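Right, feet up, tea made, so a thread about my afternoon at the Trumari open day, for the lot of you who kept asking how it went.

Trumari are the robotics people out past Oddale, in the long low units behind the garden centre. They do this every August and I've managed to miss it every single time until now. Free to get in, free squash, biscuits of a decent standard.

I went with my brother-in-law, who wanted to see the big welding arm. The big welding arm was switched off. He took it well (he did not take it well).

First stop was a talk in the canteen by Faizal Nasution, who runs the training side. Lovely speaker, no slides, just a bag of things from his own kitchen drawer. He held up a teaspoon and asked how many ways we could pick it up. A little lad at the front got to 5 before anyone else had opened their mouth.

His point was that you and I know how to pick up a spoon but we're hopeless at explaining it. So instead of writing it all down as rules, they get people to do the job over and over with grippers in their hands, record the lot, and let the machine learn from that.

Over and over means OVER AND OVER. There was a tally on the whiteboard by the door and it said 3,008. That was for the pen and cup job alone. I asked if that was the year's total and got a very tired laugh.

Then we were let through to the demo area in groups, and this was the bit I'd come for. Black drapes, rails on the floor, cables, and in the middle of it all a table with a cup and a pen on it. I could have watched for hours.

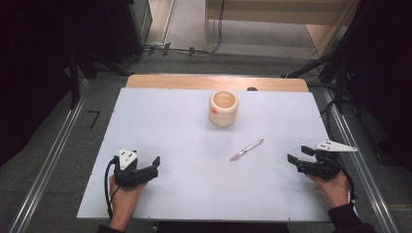 The cup, the pen, and a gripper in each hand. 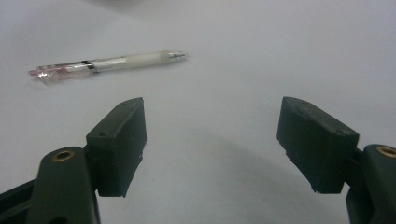 The woman doing it told us her best day was 600 goes. Six hundred! I get fed up emptying the dishwasher once.

She said the hard part is going slowly enough. Your hands want to just get on with it, and if you rush, the machine learns to rush as well. She also said she now catches herself at home thinking about which way round she's holding the toothbrush.

Someone asked why they don't use a fatter pen. Because people own thin pens, she said. Fair enough.

And YES they let visitors have a turn on a practice set in the next room! You queue, you get 2 minutes, and you find out how much you normally rely on being able to feel things. I'd assumed I'd be good at it, what with all the sewing. I dropped a clothes peg, then I dropped it again, then I chased it off the side of the table. My brother-in-law got his first try and has mentioned it nearly every ten minutes since.

It's a strange feeling, mind. You squeeze and the jaws close somewhere a bit further off than your fingers think they are. By the end of my go I'd just about stopped leaning in with my whole head.

Last room was the Promier, which is the actual robot that gets taught. Two arms on a stand, quite small, moves like somebody carrying a full mug upstairs. It put a sponge in a bowl while we were there, then had another go and put the sponge beside the bowl, and got a bigger cheer for the second one.

I did ask what it's all for, as I'm sure everyone does. Faizal said packing and sorting first, small fiddly items, and maybe help around the house a good way down the line. He wouldn't give me a year — I pushed twice — and I thought better of him for it.

Practical stuff for anyone going next time: park at the garden centre, they don't mind. Get there before the half past two talk as the canteen fills up. The demo area has cables about so hang on to toddlers. Loos are at the far end, past the Priedītis unit, and the sign points the wrong way.

Oh and the welding arm will be on next year, apparently. I've been told we're going.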